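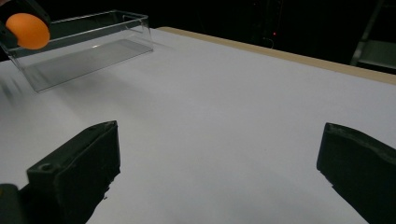 rkubicek
My question is about storage for small balls, the kind for table games. At the club in Pitmont we keep 65 of them in a cloth bag, and they come out with dust and hair on them. I am thinking of clear open trays like this one, with straight thin walls, so that I see at once what is inside. The orange ones would be easy to find. Does anybody use such trays every day?

m_adjei
We do, for two years now. You see everything, and you can wash it in the sink. I paid 26 for a set from Danko.

Otakar S.
I don't agree. An open tray is fine until somebody pushes the table. Then you look for balls under the radiator. Take a box with a lid.

m_adjei
With a lid, people leave the lid off after one day. I have seen this in January with our boxes from Tesau.
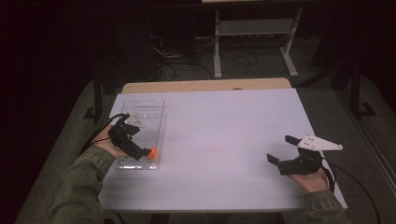

marcela.r
For me the more important thing is the bottom of the tray. A ball in a flat one travels from wall to wall each time you move it. In mine the bottom is shallow, with ridges and a few small holes, and a ball can lie near the corner as the orange one does there. I also put the tray lengthwise on the table, so I can reach it from the side.

Otakar S.
Holes are good for dust, I accept that. But the walls are still low for 50 balls.

marcela.r
Then use two trays – one for orange, one for white.

rkubicek
Thank you all. I will buy two trays and keep the bag for traveling.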